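Hubmann Adjustable Levelling Foot, Series 32
Stud-mounted levelling feet for benches, cabinets and light machine stands

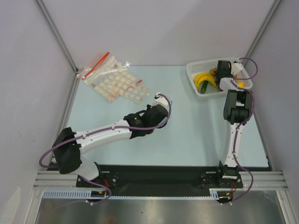
What load can each foot carry?
The rated static load is 759 kg per foot on a flat, hard floor, with the stud wound out no further than the marked limit groove. For a four-legged bench, work out the load on the basis of three feet, as one foot will often carry very little on an uneven floor.

Overview

The Series 32 is a levelling foot with a swivelling pad. It screws into a threaded insert or a tapped plate at the bottom of a leg and is adjusted with an open-ended spanner on the flats above the pad. The pad tilts up to 10 degrees in any direction from the stud axis, so the full face stays in contact with floors that fall towards a drain or doorway.

The foot is supplied as a complete unit: stud, pad, rubber underlay and one lock nut. Inserts, plates and floor fixings are ordered separately.

Versions

Plain. Steel stud, zinc plated, with a glass-filled nylon pad. For dry indoor use.

Stainless. Stainless stud and lock nut, with the same pad. For areas that are washed down or where condensation forms on the floor.

Plilach. Steel stud with a cast pad and two fixing holes for bolting to the floor. The rubber underlay is left out of this version. The load rating is unchanged.

The Horum low foot, formerly listed on this page, has its own page. It uses a different thread and its pads do not fit the Series 32.

Dimensions and ratings

Stud thread: M16
Stud length above pad: 100 mm
Usable adjustment: 60 mm
Pad diameter: 80 mm
Pad height, including underlay: 24 mm
Spanner size: 13 mm
Tilt: 10 degrees
Rated static load: 759 kg
Working temperature, nylon pad: -20 to 80 °C
Pack size: 5

Usable adjustment is measured with the lock nut fitted and at least 20 mm of stud engaged in the leg. If the insert is shorter than 20 mm, the load rating does not apply.

Choosing a foot

Start with the total weight of the bench and everything that will stand on it, including items that are only there for part of the day. Add the weight of anyone likely to lean or climb on the bench. Divide by the number of feet, less one. The result must be lower than the rated static load.

The rating does not cover shock. Where a press, vice or guillotine is fixed to the bench, halve the rating. Where the bench is moved by pallet truck, wind the feet fully in before lifting and check the pads for cracks after it is set down.

On vinyl and other soft floors the pressure under the pad is more likely to set the limit than the strength of the foot. An 80 mm pad may leave a permanent mark well below the rated load. The Wakis spreader disc fits under the pad and increases the contact diameter to 120 mm. It cannot be used with the Plilach version.

Series 32 feet are not vibration mounts. The rubber underlay is there for grip and to take up small irregularities in the floor. It has little effect on vibration from motors or compressors.

Fitting

1. Support the bench so that the leg is clear of the floor. Do not screw the foot in with the weight of the bench on it.
2. Run the lock nut down the stud to the flats.
3. Screw the stud into the insert by hand. If it binds in the first few turns, remove it and clean the thread.
4. Set all feet to the same height, near the middle of their travel.
5. Lower the bench and check the level along both directions of the top.
6. Adjust the lowest corner first and work round. Turn each foot by no more than half a turn at a time once the level is close.
7. Check that every pad is bearing. A pad that can be turned by hand is carrying no load.
8. Hold the stud with one spanner and tighten the lock nut up against the leg to 40 Nm.

Re-check the level after a week. Chipboard tops and new timber floors may need a second check a month later.

For the Plilach version, level the bench fully before marking the floor holes. Tightening the floor bolts on a tilted pad will pull the bench out of level, so fit tapered washers where the floor slopes by more than 2 degrees.

Care

Brush grit away from the swivel joint when the floor is cleaned. The joint is greased during assembly and needs no further grease. Bleach and strong acid cleaners attack the zinc plating and should be rinsed off at once. Replace the underlay if it has hardened or split. Underlays are sold in the same pack size as the feet.

A bent stud must be replaced. Straightened studs do not hold their rating.

Parts and order codes

H32-P Plain foot, pack of 5
H32-S Stainless foot, pack of 5
H32-B Plilach foot, bolt-down, pack of 5
H32-U Rubber underlay, pack of 5
H32-N Lock nut, zinc plated, single
H32-NS Lock nut, stainless, single
H32-W Wakis spreader disc, single
H32-T Threaded insert for square tube, single

When ordering H32-T, state the outside size and wall thickness of the tube. Inserts are made for 40, 50 and 60 mm square tube with walls of 2 or 3 mm. Other sizes are made to order, with a minimum of 10 pieces.

Returns

Unused feet may be sent back in full packs within 32 days. Inserts made to order are not returnable. Stainless and plain feet must be packed separately, with the order code written on the outside of each pack.

Changes to this page

May: adjustment figure now given with the lock nut fitted. Tube wall thicknesses added to the insert entry.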